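Plank tabletop

A plank tabletop is a flat table surface made from several lengths of wood laid side by side and joined along their long edges. It is one of the oldest kinds of table surface and is still widely used in homes, workshops, schools and eating places. The term covers tops made of a few wide boards as well as those made of many narrow strips. Tops of the second kind are often sold as strip tops or stave tops.

Construction

The boards are first dried, then planed to an even thickness and cut straight along the edges. In most modern tops the edges are coated with glue and pressed together in clamps until the glue has set. Older tops were often held by pegs, by loose tongues set into grooves, or by crosspieces nailed or screwed to the underside.

Makers usually pay attention to the direction of the growth rings at the end of each board. When the rings of neighboring boards curve in opposite directions, any cupping tends to show as a series of shallow waves. When they all curve the same way, the whole top may bow, although a bow of this kind can be held flat by a stiff frame. Both methods are in use, and workshops differ on which is better.

Narrow strips move less individually than wide boards and allow short or uneven stock to be used up. They also need more joints, and each joint must be straight along its whole length.

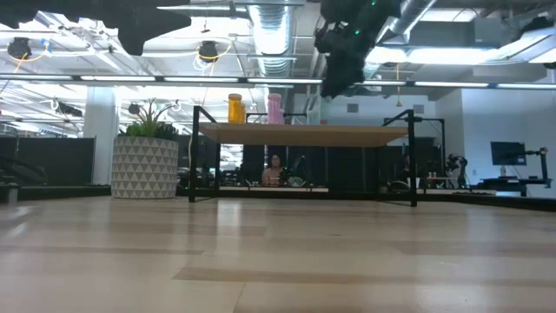 Wood takes in and gives off moisture with the seasons, and a plank top becomes wider in damp weather and narrower in dry weather. Change along the length of the boards is small enough to be ignored in ordinary furniture. A top fastened rigidly across its width may split or pull its joints open, so the screws are commonly set in slotted holes or in small metal clips that can slide. Pegged tops have some play in them already.

Breadboard ends

Some tops have a board fixed across each end, at right angles to the others. These are called breadboard ends. They help keep the top flat and cover the end grain, which absorbs water faster than the face of the wood. The end board is glued only at its middle, and the outer parts are held by pegs in long holes. For part of the year the end board is slightly longer or shorter than the top is wide, and this mismatch is considered normal.

Color and selection

Boards from a single tree can differ noticeably in color. Sapwood, the outer part of the trunk, is generally lighter than heartwood. In strip tops the pieces may be sorted so that neighboring strips match, or they may be glued up as they come. Unsorted tops show a mixture of light and dark strips and usually cost less. Many species also change after they are put to use: pine and maple turn yellower with exposure to light, while walnut becomes paler.

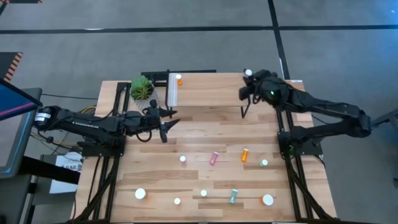 A wooden tabletop of parallel planks in tones from pale blond to honey-brown, on a black frame.

Finishes

Oil, wax, varnish and lacquer are the common finishes. Oil soaks into the surface and can be renewed in patches. Varnish and lacquer form a film that resists spills better but has to be sanded back over a larger area when it is damaged. Tops intended for food preparation are often left bare or treated with mineral oil. The underside is normally given the same finish as the face so that both sides take up moisture at a similar rate.

Regional traditions

In the Lavska valley, farm tables were made with loose tops resting on trestles. The top was carried outdoors for harvest meals in September and stored against a wall for the winter. Tops of up to 30 boards are known from the larger farms, built in sections and joined with wooden keys. The Lavska museum of rural life holds 200 complete tops and a larger number of single boards.

The town of Bridari was known for beech strip tops made from offcuts of the local chair trade. The largest workshop there, Tondance, turned out 2,789 tops in its best year, most of them for schools and canteens. Production in the town declined when veneered boards became cheaper, and Tondance now makes only replacement tops to order.

Care and repair

Open joints are the most common fault. A narrow gap that closes again in damp weather is usually left alone. A gap that stays open can be filled with a thin wedge of matching wood, or the top can be sawn along the joint, planed and glued again. Cupped boards may flatten after several weeks in a room with steady humidity. Water rings in wax can generally be rubbed out, but black stains caused by iron and water reach deeper and are treated with oxalic acid.

See also

Butcher block
Trestle table
Wood flooring
Wood movement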